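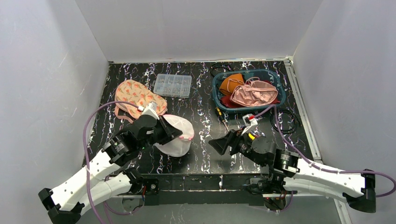
Figure 3. Peach-coloured fabric bag with small floral print and strap, on a dark marble-patterned surface.

4.2 Reuse of cloth bags among shoppers

Bag ownership was high in both towns. Most households in Prindwood kept more cloth bags than they could name a use for, usually on a hook or stuffed in a drawer. Same in Brondis, though fewer there had paid for them. Printed bags (flowers, fruit, shop names) were kept longer than plain ones - see Figure 3 for the floral type. We did not expect this.

Of the 1,000 diary sheets sent out, 700 came back in a state we could use. Missing pages mostly from the September round, when the market at Prindwood was shut for resurfacing. Those weeks are left in the tables but should be read with care.

Reasons for not taking a bag were dull and consistant. Forgot it. Left in the car. Already carrying something else. Price of a new bag at the till hardly came up, even after the rise. Diary keepers over 60 forgot less often, but they also shopped nearer home, so the two effects are hard to pull apart with this sample.

Washing was rare. We asked about it in only 16 of the follow-up calls, which was an oversight, and three people said they washed a bag after carrying meat. The rest wiped it or did nothing. Cadeck bags, sold with a lining, were wiped more then washed, as the label suggests.

Straps wore out before the cloth did. Mending is dealt with in 4.3.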